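4. Checking a rebar cover reading before you trust it

The Plodstead cover meter gives you a depth to the steel on a bright screen, to the nearest millimeter. Don't let the neat number fool you. The meter measures a magnetic response and guesses the rest from the bar size you typed in. If you typed in the wrong bar size, you get a wrong depth with the same confident beep.

Before you start, have the structural drawings on hand, but treat them as a claim. Aisyah Krishnan's crew checked 329 points on the Clillura parking deck and found 127 where the bar size on the drawings did not match the steel.

4.1 Zeroing

1. Hold the probe at arm's length, away from steel-toed boots, ladders and belt buckles.

2. Press ZERO and wait for the second beep. The first only means the button worked.

3. Set the probe on the plastic spacer block from the case. If the reading differs from the number stamped on the block, repeat step 1. After three tries, send the meter back.

Note: The quick-start card says one zero lasts all day. We don't recommend it. Zero again every 200 readings, and any time you move from shade to sun.

4.2 Taking the reading

1. Sweep the probe slowly at right angles to the bar you expect to find. Mark the peak with chalk.

2. Turn the probe in line with the bar and read the depth.

3. Lift the probe, set it down again and take a second reading. If the two differ by more than 2 mm, record neither.

CAUTION: Where bars lap or cross closely, the meter sees more steel than one bar and reports less cover than you have. AUTO mode is supposed to correct for this. We have not seen it do so reliably - use MANUAL and drill a check hole, with the engineer's permission.

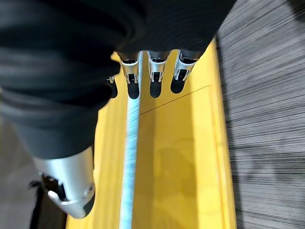

4.3 Saving and exporting

1. Press SAVE after each accepted reading. The memory holds 2,179 readings and then overwrites the oldest without a warning.

2. Export at every break. Open the file and look at it before clearing the meter; "Export complete" also appears when the file is blank.

3. Write the bar size you used next to each batch. The export leaves it out.

Questions about this section go to Syahrul Rondonuwu at the Nendilura office. Include your spacer block reading.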